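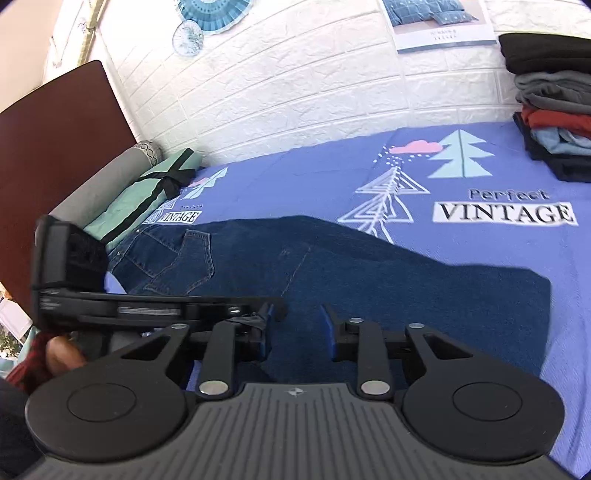

Skundora bedspread, double size. Back in stock after far too long, sorry to everyone who emailed. Printed one side, plain hem all round, goes in a normal machine at 40 or below. The blue is a periwinkle, a bit more purple than it came out on our old page, and we've had two returned for that so please look properly before you order. The mint-green tree is the biggest motif and the pink rain cloud floats next to it, with the VINTAGE lettering below. Dark jeans laid on top give you an idea of how big the print runs. Some people expect tiny little trees. There is a smaller tree in the pattern as well but the large one is what you'll notice from the door.

Item no. 1187
Price 39.00 including VAT
Postage worked out at the basket
Sizes: single, double. King is NOT being made this year, please stop asking Mohandas

Fabric is a cotton mix from the Kartha mill, same as the pillowcases. Medium weight. Fine on its own in August, you will want a blanket under it the rest of the year. Softens after the first couple of washes. Shrinks a little, allowed for in the cutting.

About new denim. Gets asked every week so here it is in full. Dark indigo jeans can rub off on light bedding. If you fold your washing on the bed, which we all do, then wash new jeans seperately a few times first, and dry them right through before they go anywhere near the spread. Damp denim left overnight is the worst. Blue marks on the blue ground hardly show but on the white parts of the print they do. 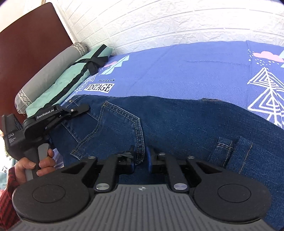 Back pockets down is what I'd do with anything that has rivets or heavy stitching, then smooth the legs out and fold from the hem. Rivets don't hurt the print if you lift things off. Dragging does, over time. Same for belt buckles and zips.

If you do get a mark: cold water, a drop of washing up liquid, dab from the outside in. No bleach. No stain sticks with bleach in them either, read the back. Then a normal wash. Don't iron over a mark, it sets it.

Washing: 40, inside out, similar colours. Line dry if you can. Tumble on low is ok. Iron on the reverse only.

Matching things
Bernitz pillowcases, pair, plain periwinkle, item 612
Bernitz cushion cover, mint, item 103
Pluruvberg curtains have been discontinued, last few in the sale section

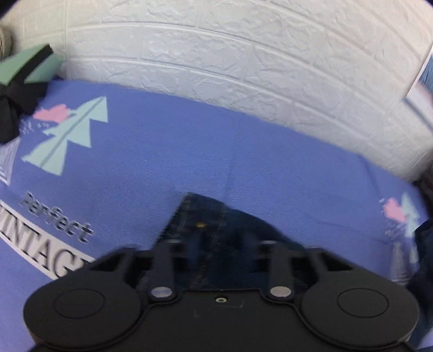 Skundora bedspread in periwinkle, with folded dark denim.

Returns within the usual time if unused and still in the bag. We can't take it back once its been washed. Wrong size sent, our fault, we pay the postage both ways, just write to Sowmya Panicker with your order number and which size you should have had.

Trade orders and guest houses go through Ching-wen Tai. Minimum one carton, mixed sizes allowed, ask for the price list.

Stock checked 18 April 2023. Singles low.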